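Keeping a Handheld Gripper Pair in Tolerance
Grididia Workshop Notes
4 February 2024

The bench at the Vondráček service shop is short and mostly taken up by a granite plate, a dial indicator and a tray of yellow fingers waiting to be measured. The technician who runs it looks after the handheld grippers used by Levex for its household folding program. Operators carry one in each hand and work through ordinary textile tasks in ordinary homes, and the recordings are used later to train arm cells fitted with the same fingers. The arms have their own service contract. The handhelds come to this bench.

We asked first what a unit goes through before it leaves for a job.

"It gets a number check, a mechanical check and then a calibration check, in that order," the technician said. "The number check sounds trivial. Every housing has a label with a four-digit number and a code under it, and the calibration file is tied to that code. If somebody swaps a front housing and keeps the old file, the recording looks fine on the screen and the finger positions are wrong all the way through. We had that in May. It took longer to find than it would have taken to rebuild the unit."

The housing is taken off by its cross-head screws. The technician wants them tightened by hand with a short driver, in two passes, and will not have a powered driver near them. The first pass seats the plate. The second is done with the fingers closed, so that any pull on the finger assembly shows up as a change in the gap between the two tips.

"You watch the gap while you turn the top screw. If it closes on one side you back off and start again. People want a torque figure for this. I have one, but the threads wear and the figure stops meaning much after the housing has been off a few times. The gap is what you're trying to protect, so look at the gap."

The gap comes up often in the conversation. With the trigger fully pulled, the inner edges of the fingers should sit parallel along their length and meet at the tips first. If they meet lower down, the tips spread under load and thin cloth slides out. If only one tip touches, the cloth is pinched and turned, and the fold goes off square.

"On a towel you wouldn't notice. On a sweatshirt with a ribbed cuff you notice right away. The cuff is thick, the sleeve next to it is thin, and you're asking one pair of tips to hold both. That's why our acceptance test uses a dark sweatshirt. It's a hard garment for the tips and it's hard for the optics too." 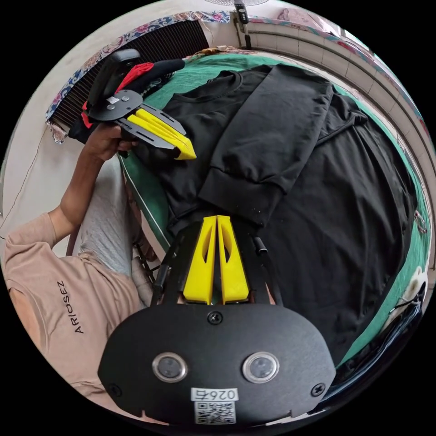 The optics are the second half of the job. Two round windows are set side by side in the front of each housing, and both have to be clean and both have to be seated flat. Lint is the usual trouble. It sheds from fleece and brushed cotton, settles on the glass and is carried from one house to the next in the case. The technician cleans with a blower, then a dry swab, then a swab with a small amount of alcohol, working from the middle to the rim.

"Don't start with the wet swab. You make a paste at the rim and then you have to take the ring off. And don't use the operator's shirt, which is what everybody does in the field."

Calibration is checked against a printed board held in a fixture. The unit goes into a cradle, the trigger is worked through its full travel, and the Condeo software compares the measured finger opening with the stored curve. The check takes 40 seconds if nothing is wrong. If the error is above the limit the unit is opened and the linkage inspected before anything is adjusted in software.

"There's a button for re-zeroing and I've asked for it to be hidden. You can zero out a bent link. It will pass, and it will be wrong again by the afternoon. A unit that was good last week and bad today has something loose in it or something bent in it. Find that first."

We asked what tends to be loose.

"The brackets. The fingers sit in black slotted side brackets, and the slots are there so you can set the angle. Anything you can set can also move. We mark the position with a paint pen once it's set, one line across the bracket and the plate. If the line is broken when the unit comes back, I don't need to measure anything to know what happened."

What usually happened is that the unit was put down on its fingers. The pistol-style handle makes the tool heavy at the back, and an operator who lets go of it on a mattress will find that it rolls. The shop now sends a foam block with each pair. The instruction card says to park the unit on its handle side with the trigger released, and the technician says the card is followed well in the first hour and less well after that.

Trigger feel is adjusted for each operator at handover. The return spring can be moved between positions, and the technician sets it by asking the operator to close on a single layer of cloth ten times in a row without looking at the tips. Too light, and the hand closes further than the operator intends. Too heavy, and the wrist begins to tilt with each pull.

"The tilt is worse than the tired hand. A tired hand you can rest. The tilt goes into the recording, and then the arm learns to approach every garment with a little twist in it. I've watched an arm cell do that. It was copying very well."

Both hands are set on the same day. Left and right units are built alike, but they do different work: one tends to hold while the other carries, and the holding unit wears at the tips where the carrying unit wears at the pivot. The shop rotates them between sides at each service, and the service interval is 90 hours. A pair is never split between kits. If one unit has to be pulled for repair, its partner comes back as well and waits on the shelf.

"I know it looks wasteful. I tried mixing them. You get two good units that don't agree with each other, and all the errors land where one hand passes the garment to the other."

The on-site routine is shorter. The operator sets up beside the bed or table, usually seated, and goes through a card before the first recording: windows wiped, fingers opened and closed, cables clear of the work, both units seen by the software under the right numbers. Then one trial fold is recorded and played back at once. The playback is there to catch light problems more than mechanical ones. Daylight from a window behind the work can push the exposure so far that a black garment turns into one flat shape with no visible folds in it.

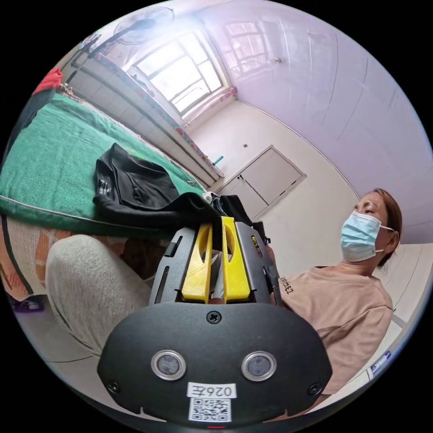 "You can lock the exposure, and we do, but you have to lock it with the unit pointed at the cloth. If you lock it while your hands are up, you've locked it on the window. That's the most common fault I see in returned recordings, and there's nothing I can fix on the bench for that one. It's a line on the card. I've made the line bigger twice."

Low seats are another thing the shop has learned to ask about. An operator sitting below the level of the mattress works with the wrists raised, which changes the cable run and puts a side load on the connector. The technician adds a strain relief loop for those jobs and tapes it to the forearm strap. Without the loop, the connector is the part that fails, and it fails intermittently.

"Intermittent is the expensive kind. A dead unit gets sent back. A unit that drops out for a moment now and then gets used all week."

On spares, the technician keeps complete finger pairs, bracket screws, springs and housing plates, and orders the rest as needed. Fingers are replaced as a pair and are measured before fitting even when new. The longest-lived set in the shop has reached 346 hours and is kept in use partly to see where it will give out. So far the wear is at the outer corner of each tip. The cut-outs along the fingers show no cracks, though they are inspected under a lamp at every service.

The limit for tip wear came from testing. Levex had proposed a fixed number of hours. The shop preferred a check that could be done with a feeler gauge by someone with no training, and the two sides settled on a go/no-go blade that ships in the lid of the case. If the blade passes between closed tips, the fingers are done.

A full rebuild involves stripping the unit to the plate, cleaning the pivots, fitting new fingers and springs, resetting the brackets, marking them, and running the calibration six times from a cold start. The results have to agree with each other as well as with the stored curve. The technician writes the spread on a tag and ties it to the handle.

"If I see the spread getting larger from one rebuild to the next, I start looking at the pivot holes. They go oval. You can bush them once. After that it's a new plate, a new label and a new file, and the old number gets retired. We don't reuse numbers."

The next change on the bench is a small one. The paint mark on the brackets is to be replaced by a dowel pin on units with a fixed finger angle, which would take one adjustment out of the procedure. Two pairs have been drilled for it and are due back for measurement at their next service.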